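The kitchen tool stand is finally going together

November 9, 2022
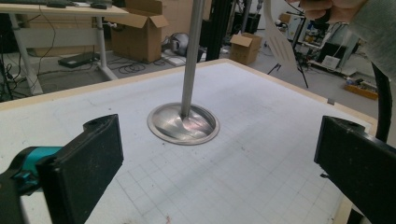 I have wanted one of those hanging utensil stands for years, the kind with a pole in the middle and a ring of hooks at the top, and in July I finally started doing something about it. My spatulas have lived in a drawer since we moved to Nirkbridge, and the drawer jams. It jams on the slotted spatula, always the slotted spatula, and I end up with my hand in a two-inch gap feeling around for whatever is holding it shut. Enough!

So the idea is simple. A round steel dish at the bottom to catch drips, a tall thin rod coming up out of the middle of it, and something at the top for the tools to hang from. You can buy these, of course, and I looked at plenty. The cheap ones tip over the second you hang a ladle on one side, and the nice ones are made for people with far more counter than I have. I wanted a small footprint, a dish with a wide rim I could pick up with wet hands, and enough height that the spatula could hang without its edge sitting in the dish. That last one matters to me more than it should.

The dish is the part I love most. I found it at the Gimby thrift store over in Drunthorpe, in a bin of lids and odd serving pieces, and it was 70 cents. Seventy cents! I'd have paid ten times that. It's stainless, it's shallow, and it polishes up beautifully. I went at it with baking soda and an old sock for most of an evening and now every lamp in the room shows up in it as a long bright streak. The rim is wide and flat, so there's somewhere to put your thumbs, and the curve inside is gentle enough that a sponge gets everywhere without any fuss.

Getting the rod to the middle was where I lost two weekends. I measured it, I marked it, I measured again, and it still ended up a hair off-center. You can tell if you look straight down at it. From the side, which is how anybody looks at a utensil stand, you'd never know, and I have decided to be fine with that. (I was not fine with it the first night. I had the whole thing apart again before bed.) A table with a printed grid on top is a huge help with this sort of job, by the way. Squares to line up against beat a ruler that keeps sliding away from you, and you can tell from across the room whether the thing is sitting where you left it.

The other thing I learned is how much the height changes everything. My first rod was four inches shorter and the stand looked adorable, like something from a dollhouse, and it was useless. The spatula touched bottom. The long spoon stood in the dish at an angle like a drunk leaning on a lamppost. With the taller rod there's air under everything, and water runs down and drips into the dish where it's supposed to go. It does mean the stand won't fit under my wall cabinets, so it's going at the end of the counter by the window, where the fruit bowl is now. The fruit bowl can move to the table. It holds mostly mail anyway.

I'm keeping the number of tools down, too. The drawer had fourteen things in it when I emptied it out onto a towel, and I use maybe five. The ones that made the cut:

The white slotted spatula with the dark handle. I complain about it constantly and I use it every single day. Eggs, pancakes, fish, cookies off the sheet.

A ladle, the deep one.

The long wooden spoon with the scorched side.

Tongs, if I can work out a way to hang tongs. They don't have a hole in the handle and I don't want to drill one.

Everything else went back into the drawer or into the donation box, and the drawer opens now. It just opens! I've been opening and closing it for no reason.

I did get a bit carried away reading about hooks. There's an old Ikonen catalog I picked up at the same thrift store, all kitchen fittings, page after page of rails and pegs and brackets, and I have read it cover to cover more than once. I like the plain S-shaped ones best. They slide around, they come off for washing, and when one gets lost you haven't ruined a matched set. What I haven't settled is how many to put up. Four is tidy. Six would let me keep the whisk out, and I do miss the whisk.

Still on my list: felt or cork under the dish so it doesn't slide when you pull something off in a hurry, a cap for the top of the rod so it looks finished, and a proper test with everything hanging on one side to see if it wants to lean. I also want to try it with a heavier tool than I'd ever use, maybe the cast iron press, only to find out where the limit is.

If you've made one of these and solved the tongs problem, please leave me a comment. I've had two suggestions so far, a loop of twine through the hinge and a binder clip, and I'm leaning toward the twine because I already have a giant ball of it left over from the tomatoes.

Next post will probably be the hooks, unless I get distracted by the spice shelf again, which has been looking at me.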